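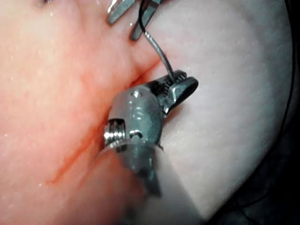
Home Diary People Equipment notes Contact

8 July 2018
Brendan Ó Dubhghaill, Laboratory Safety Officer

The suturing trial at Prandby was stopped this morning during stitch 103 of a planned 117. The left instrument did not release the needle when told to do so. The console showed the jaws as open. They were closed, and the arm had already begun its move away from the tissue, drawing the thread tight behind it. The operator, Ursu, pressed the stop within 2 seconds. No person was hurt and no person was within reach of the arms at the time.

This entry sets down what is known at the end of the day. The formal report will follow once the instrument has been opened on the bench.

The arms were running the automatic stitching routine, in which one instrument drives the curved needle and the other takes it and draws the thread through. The routine hands the needle over without asking the operator to confirm. That was agreed in April, when the confirmation step was removed to shorten the trials. I signed the change. I have written to the head of laboratory today to say that I now consider the step should be put back, and that I will not approve a further automatic run until it has been.

The software takes the position of the jaws from the motor at the rear of the instrument. It has no direct knowledge of the jaws themselves. If a drive cable slips or stretches, the motor may turn through its full travel while the blades remain shut. The log from this morning fits that account: the motor reached its open position in the usual time, and the current it drew was lower than on the stitches before. A lower current would be expected if the motor were no longer pulling against a full load. Armont, who maintains the arms, agrees that this is the likely cause but does not wish to rule out a fault at the coupling plate. I share her caution. We have been wrong about couplings before.

The stop itself worked as designed. Both arms held their position and the brakes came on. There was then a difficulty which the written procedure does not cover. With the arms held and the needle still gripped, the instrument could not be withdrawn without pulling on the stitch. The procedure says only that the instrument should be "removed in the normal manner". Ursu very properly declined to do this and called for assistance. The thread was cut by hand with long scissors, the arm was released under manual brake control, and the instrument came out with the needle still in its jaws. All of this took 9 minutes. In a laboratory that is an inconvenience. The routine is meant in time for use in a theatre, and there it would be a serious matter.

The emergency release key was tried before the thread was cut. It turned but did not free the jaws. The key acts on the same cable as the motor, and so a slipped cable may defeat both. I do not find this dependence recorded in the hazard file and have added it under my own name, with today's log attached.

The following has been done. The instrument is bagged and labelled and is in the locked cabinet, with the needle left where it was. It is not to be cleaned until Armont has examined it. The tissue specimen has been kept cold for the same reason. The three other instruments from the same delivery have been withdrawn, which leaves Trestow without a spare for their demonstration. They have been told and were not pleased. I have offered them the use of the older set under manual control only.

The use counter on the instrument was well inside its permitted limit. It records the number of times the instrument has been fitted to the arm and takes no account of the stitches made in each session. Our trials are long, and one fitting here may be worth several elsewhere. I have asked for the session logs to be gone through so that a true figure can be given for the work each instrument has done.

Ursu has given a written statement. It is clear and I have no questions on it. I have noted for the report that the stop was pressed because the operator saw the thread tighten – no alarm had sounded, and none sounded afterwards. The force limit on the arm was set for contact with the table and is far too high to respond to a length of suture.

Armont will open the instrument tomorrow at ten, and I shall attend. The laboratory remains available for manual work. The key to the automatic mode is in my desk.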